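Anden Round Tablecloth, Wipe-Clean

Sold by Wosska Table Linens, Pronderdale

The Anden is a coated cloth for round dining tables that get used every day. It has a woven base with a thin clear coating on the face, so it hangs like fabric but wipes down with a sponge. We have carried it for a long time and it is still the cloth we reorder most often.

Sizes

Small - seats two to four, short drop
Medium - seats four to six, short drop
Medium Long - same top as the Medium, longer drop
Large - seats six to eight

Measure straight across the widest part of your table, then add twice the drop you want. If you land between sizes, order the larger one. The hem can be taken up by hand, but the cloth cannot be let out. For a pedestal table, the longer drop covers more of the base and gets in the way of knees a little more.

Every Anden is cut from a single width, so there is no seam across the top. The Large is cut from a wider roll and costs more for that reason. Colors may vary slightly from one roll to the next. If you need two cloths that match, put them on the same order and tell us in the notes box.

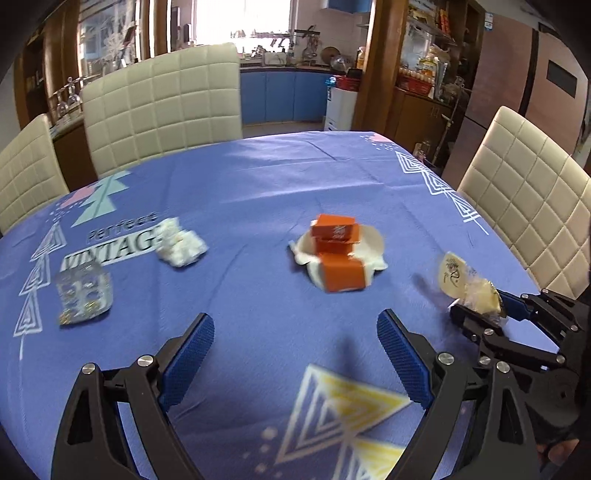 Crumbs and dry spills brush off. For sauce, juice or milk, use a damp cloth and a drop of dish soap, then wipe again with plain water. Do not use bleach, scouring powder or anything sold for ovens. Turmeric, beet and ballpoint ink will stain if they sit, so get to those first.

The cloth can be machine washed on cold, gentle cycle, no spin. We suggest no more than 12 machine washes over its life. After that the coating starts to dull at the folds. Hang it over a rail to dry. Do not tumble dry. If you have to iron it, do so from the back on the lowest setting with a towel in between.

Heat

The coating is safe with a warm plate. It is not safe with a pan from the stove, and a kettle will leave a ring that does not come out. Use a trivet.

Creases

The cloth ships folded and will have lines in it when you open the package. Most of these drop out after some 27 hours on the table in a warm room. In winter it takes longer. Customers who want a cloth with no fold lines can ask for it rolled on a tube, but the tube ships at the oversize rate.
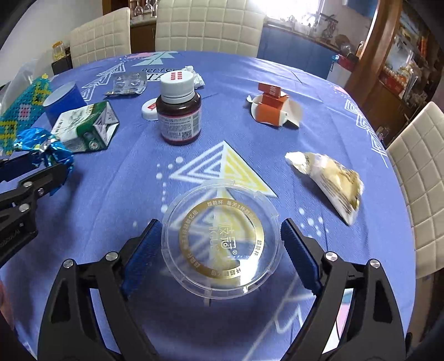

Underlay

The Chung felt pad goes under any of our round cloths. It stops the cloth from sliding, softens the noise of dishes and protects a soft wood top from dents. Order the pad in the same size name as the cloth and it will stop just short of the table edge. It can be trimmed with ordinary scissors and does not fray.

Shipping and returns

In-stock sizes leave Pronderdale within 2 working days. The Large is cut to order and takes longer, especially in January when the cutting room is closed for part of the month. Unused cloths can be returned within 31 days. Cloths that have been washed, trimmed or hemmed cannot.

Page updated 10 July 2019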